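The Dergate Pressing

The record came in a plain grey sleeve with a number pencilled inside the flap, 103 of 300, and I didn't believe the number. I had been buying this sort of thing long enough to know that 300 can mean whatever the label needs it to mean. There were labels that numbered up to 300 and then started again from one in a slightly different pencil.

It was called Pleserari. According to the insert it was a suite for four voices, none of which used words, recorded in a boiler room in the town of Dergate over one weekend in January. The insert didn't say which January. It did say that the work "abolishes the mouth", and I read that sentence several times while my tea went cold.

I had paid 368 pounds for it. I mention this because the price has a bearing on how I listened. A man who has paid that much for hissing wants very badly for it to be good hissing, and I tried to allow for that, the way you allow for a scale that reads heavy.

Side one began with breathing. Then there was a noise like someone dragging a chair, and a voice going up and down on what might have been a vowel. After a few minutes a second voice joined and the two of them went at it, one clicking, the other humming through its nose. I turned it up, then down again when the neighbour's dog started.

The seller was a shop called Takács, two rooms over a dry cleaner's, and the notes on their list had been very sure of themselves. First ever release. Tapes thought lost. Found in a suitcase. I have bought three records in my life whose tapes were found in a suitcase, and I would like some day to see one of these suitcases. They must be enormous.

So I went back to the shop on the Saturday and asked.

The woman at the desk was eating a pear. She said the suitcase was brown.

I asked who had found it.

"The label," she said.

The label was Ukus, and it had an address that was a post box and a logo that was a comma. I asked whether she had ever met anyone from Ukus and she said she had met a man who brought the boxes. He had a van. She couldn't say whether he was the label or had only been paid by it to drive.

"Does it matter?" she said.

I said it mattered to the tune of 368 pounds. She thought that over, wiped her hands and put on the shop copy, which had no number in it at all. We stood there. The chair was dragged. The voice went up and down.

"That's a radiator," she said, about halfway through. "I've always thought that. The third voice. It's a radiator with air in it."

I had taken the third voice for the best thing on the record. I had gone so far as to write a note about it, on the back of an envelope, with the word "restraint" in it.

"The insert says four voices," I said.

"It says a boiler room as well."

She lifted the needle and offered me my money back, less ten per cent. I said I would think about it, and I did think about it, all the way down the stairs past the smell of hot shirts and on to the bus. Dergate is a real place. I had looked it up. It has a school and a swimming baths, either of which would have a boiler. There was no reason a group of poets could not have gone down there with a tape machine. There was no reason they should have, either, and a man with a van could bleed his own radiator at home for nothing.

At home I played side two, which I had been saving. It was shorter. Somebody coughed near the start, quite a way from the microphone, and then said something, low and fast, that was nearly a word. I moved the needle back and heard it again. It could have been "ready". It could have been a pipe.

I got out the envelope and crossed through "restraint", and then I wrote it in again underneath, smaller, with a question mark. The sleeve was still on the table. I rubbed gently at the pencilled number with my thumb. The 3 went a little grey, and I stopped.

I haven't taken it back. The shop is open until six.

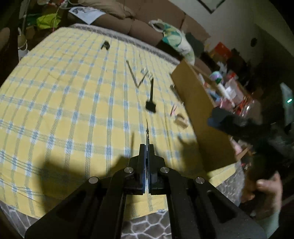
What did the narrator think the record was before going back to the shop?
A piece for four wordless human voices, as the insert claimed, although the numbering and the story of the suitcase had already made him doubtful.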